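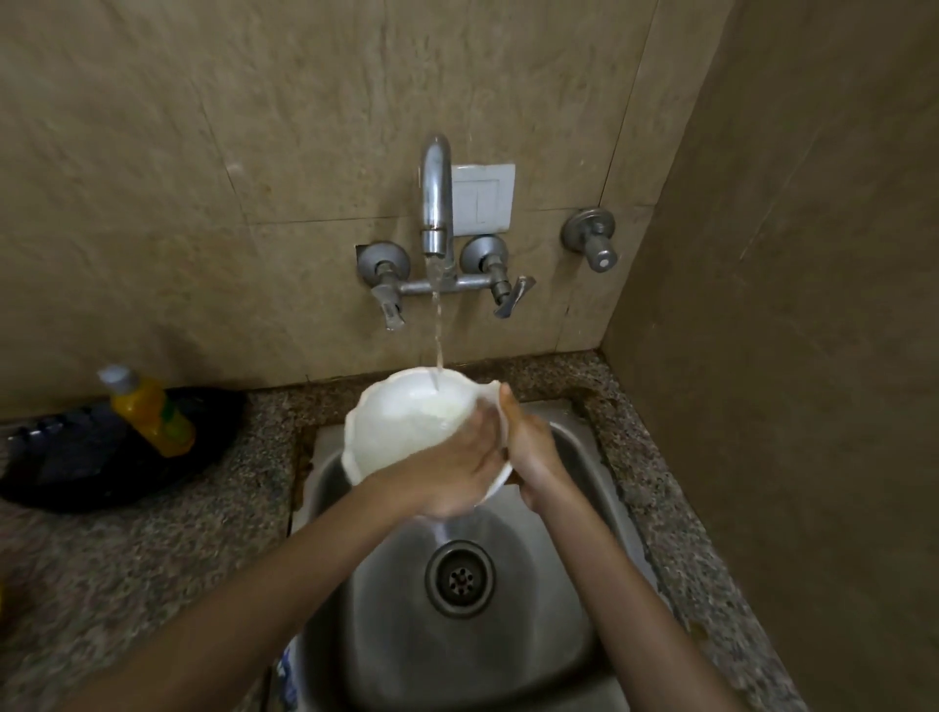

A visitor wrote to us after the October open day that the kitchen corner was the part her kids talked about all the way home, and could we please run it for longer next time. Yes! Dishwashing gets the whole afternoon this year, and the questions we've been getting are collected on this page.

When is it?
Thu 13 February, in the Hatness building. Come in by the courtyard door, the street side stays locked.

What will I see?
People doing ordinary kitchen work by hand, recorded from head height, and then the Stitska arm having a go at the same kind of job. A bowl under a running tap is a wonderful problem. You have to hold it, turn it and keep it tilted, all at once, and your two hands sort that out between them without asking you. Watching it slowly on a big screen is my favorite part of the day.

Is the robot any good at it?
It's getting there. It can rinse a plain bowl and put it down. Wavy rims are harder, and soap makes everything harder – expect a few drops into the sink. We leave those in the demonstration.

Can I try it myself?
Please do! There are 2 sinks for visitors and you can wear the head camera while you wash. Roll your sleeves up. We delete your recording at the end of the day unless you sign the form and ask us to keep it.

How many recordings do you have?
1761 at last count, 900 of them at a sink. The rest are mostly chopping, folding and wiping.

Do I need to book?
Only for the guided rounds, which take 20 people each. Everything else is walk-in.

Is it all right for children?
Very much so. Under-tens need an adult with them near the arm, and there's a step for the lower sink.

Who runs this?
Menamum does the recording and Ó Briain builds the arm. Both teams will be on the floor, so ask them anything, including the awkward stuff about jobs and privacy.

Can I take photos?
Of the arm and the sinks, yes. Check first if another visitor is in your shot.

Is there parking?
A little, behind the building. The bus is easier.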